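Two-arm rig, shared workshop at Brusanholm
Walk-round checklist with comments, February

Filled in by the member who did the build, for whoever runs the rig next. Work down the list in order with the power off until you reach section 4. Answers are OK, FIX (can run, needs doing soon) or STOP (do not run until cleared). Comments are from this round unless marked otherwise.

Rig: two-arm home build on a fixed body, head camera, two grippers
Job: picking up and hanging plastic shopping bags
Controller: Nisis board, build 3401
Arm joints: bought used, rebuilt on the bench
Gripper parts: Zarei kit, modified
Log sheet number: 242

1. FLOOR AND SURROUNDINGS

1.1 Working area marked and kept clear of people
OK. The line is the edge of the door mat on one side and the tool cabinet on the other. Stay behind it when the arms are live, including when you are only reaching in to free a bag.

1.2 Floor free of slip hazards
FIX. Plastic bags on carpet slide more than you would think. I nearly went over on one last month carrying a battery. The heap of used bags is allowed to the right of the panel and nowhere else. If it has spread past the panel edge toward your feet, push it back before you start.

1.3 Floor free of small scraps
FIX. Sweep by hand, then vacuum. Bits of plastic get into the lower joint covers, and a strip of bag wound around a shaft cost me an evening in the fall. Do this at the end of each session as well as the start.

1.4 Panel stands firm
OK. Push at shoulder height with one hand. It should not rock. If it does, check the feet at the back first, then the two screws into the brace. Do not wedge it with cardboard. Somebody did and it held for a day.

1.5 Fire extinguisher present, in date, within reach
OK. Tag is good and the needle is in the green. It must be possible to get to it without walking between the arms and the panel. Do not hang coats or cable on it.

1.6 Exit path clear
OK. Both doors open fully.

1.7 Lighting
OK. All ceiling tubes on. The camera does badly with half of them off, and so do I.

2. FRAME AND ARMS, POWER OFF

2.1 Base bolts tight
OK. All at the torque written on the plate. Paint marks line up. If a paint mark has moved, stop and find out why before you tighten anything.

2.2 Shoulder joints
OK on both sides. Move each one by hand through its full travel. You should feel an even drag with no click. The right one had a click in January, which was a loose cover screw touching the housing.

2.3 Elbow joints
Left OK. Right FIX. There is a small amount of play in the right elbow when you hold the upper arm and wiggle the lower. I measured it and it is inside what I allow for this job, but it is more than last time. If it grows again the joint comes off.

2.4 Joint covers seated
OK. Press all the way around each one. The rounded covers pop loose at the rear first, where you cannot see from the front.

2.5 Hard stops
OK. Rubber is still soft. Replace if it has gone shiny or cracked.

2.6 Body and head mount
OK. Head does not nod when the arms are moved by hand. The camera lens wiped with a dry cloth. Do not use the window spray on it.

3. CABLES AND GRIPPERS, POWER OFF

3.1 Cables free of cuts and flat spots
OK. Run each one through your fingers from plug to plug. Pay attention where they pass the elbows.

3.2 Cable slack
FIX. This is the item I keep coming back to. The cables need enough slack for the wrist to turn, but a loose loop can catch on a bag handle or the hook. Too tight is worse, as it pulls the plug out of the gripper during a move and you get a dead hand at full reach. I would like a proper sleeve on both sides. Until then, check the loops with the arms raised as well as with them down.

3.3 Plugs locked
OK. Every plug has a latch. Listen for the click. Tape over a broken latch is a STOP.

3.4 Gripper segments
OK. No cracks. Look hardest at the corners of the white parts. Two were replaced over the winter with spares from the kit, and the new ones are a slightly different fit, so they need checking more often than the old ones.

3.5 Gripper pads
FIX. The left pads are wearing smooth. Thin plastic is slippery and the usual fix of squeezing harder is a bad habit, because it loads the finger motor and warms it up. New pads are on order through the workshop account.

3.6 Pinch points
OK. With the power off, open and close each gripper by hand and see where a finger could get caught. Everyone who runs the rig should do this once for themselves, even if they have read about it here.

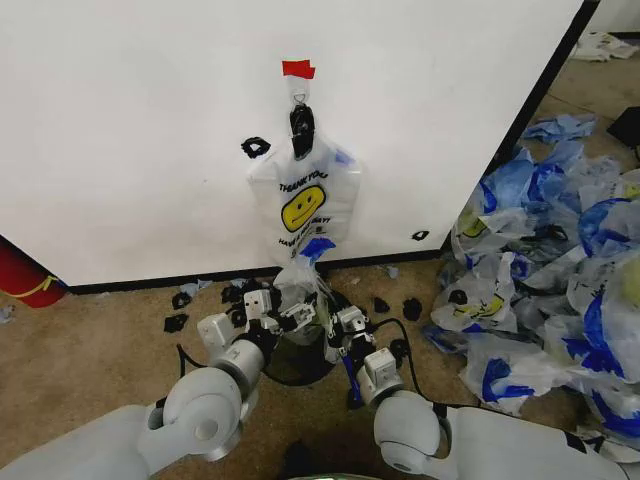 3.7 Fasteners in the wrist
OK. All snug. Thread lock was used on these, so if one turns easily it has let go and needs cleaning and doing again. Do not just nip it up.

3.8 Hook clip on the panel
OK. The loop is sound and the clip hangs freely. Give it a light tug. It only has to carry the weight of an empty bag, and it should never be used to hang tools, a drill or anything else that would hurt when it fell. The hook also has to stay where it is. If the clip is moved by even a finger's width, the saved positions are wrong and the arm will press into the panel.

4. POWER AND STOPS

4.1 Emergency stop button
OK. Tested with the arms at rest, then again during a slow move. Both times the motors cut out right away. Test it at the start of every session, without exception. A button that worked last time tells you about last time.

4.2 What happens to the arms after a stop
FIX. The arms sag when power is cut. They come down slowly, but they do come down, and whatever is under them gets leaned on. Keep your knees and hands out from under the forearms. I have looked at adding brakes to the shoulders. The Brokent ones would fit but would mean a new mounting plate.

4.3 Second stop, at the bench
OK. The cord must not be looped around the vise. Found it looped around the vise.

4.4 Supply and fuses
OK. Right fuse in each holder. Spares in the lid of the red parts tin. Never go up a size to stop one from blowing.

4.5 Ground connection
OK. Measured from the body to the outlet with the meter.

4.6 Battery, if running without the wall supply
OK. Case not swollen, terminals clean, strap done up. Charge only on the tile, never on the carpet, and only when someone is in the room.

4.7 Status light
OK. Comes on steady after start-up. If it blinks, read the code off the screen and write it on the log sheet before you restart. Restarting clears it and then we have nothing to go on.

5. FIRST MOVES

5.1 Home position
OK. Both arms reached it with no noise. Stand to the side for this one, with a hand on the stop.

5.2 Speed limit set
OK. Limit is set to 17 percent for the first run of any session. It may be raised after a clean run. The setting is kept after a power cycle, so read it off the screen and do not trust your memory of who used it last.

5.3 Force limit set
OK. Pushed back on each arm with the flat of my hand during a slow move and both gave way. If an arm does not give way, STOP.

5.4 Clearance to panel
OK at low speed. The right elbow swings wider than the screen shows. Anyone changing the saved moves should run them with no bag first, one step at a time.

5.5 Arms clear of each other
OK. The grippers work close together when a bag is passed or opened, and the software only checks the forearms. It does not know about the finger parts. Watch this yourself.

5.6 Bag handling
FIX. Use empty bags only. Shake each one out by hand before it goes in the heap, as we have found receipts, a coin and once a thumbtack. Torn bags go in the trash. A torn handle can wrap around a finger joint and the motor will keep pulling.

5.7 Freeing a stuck bag
Stop first, then reach in. This was skipped in front of me twice in February, by people who know better. The motor does not need much force to hurt a fingertip. If the bag will not come off with the fingers open, cut it with the blunt-nose scissors kept on the bench and throw it away.

5.8 Run counter
OK. Counter reset after the last grease. Grease the wrists again at 300 runs, using the small syringe. Wipe off what squeezes out or it will end up on the bags and then on the pads.

6. SHUTTING DOWN

6.1 Arms parked, then power off
OK. Park first. Letting them sag from a raised position is hard on the gears and on the floor.

6.2 Grippers left open
OK. Leaving them closed flattens the pads.

6.3 Supply unplugged at the wall
OK. The switch on the unit is not enough overnight.

6.4 Log sheet filled in
FIX. Several sessions have a start time and nothing else. If all went well, write that. A blank line could mean anything.

OPEN ITEMS FROM THIS ROUND

Right elbow play – measure again before the next long session and write the reading next to mine on the back of the sheet.

Cable sleeves – both sides. I have enough braided sleeve for one arm at home and will bring it.

Left gripper pads – fit when they arrive. Keep the old ones until the new set has been through a session.

Bags on the floor – a wide, low crate would do it. It needs sides soft enough that the arm can bump them. Suggestions on the board, please.

Arm sag after stop – no change for now. A warning label goes on each forearm this week.

RESULT: may be run at low speed, with one person at the stop at all times. No running at raised speed until 2.3 and 3.2 are closed.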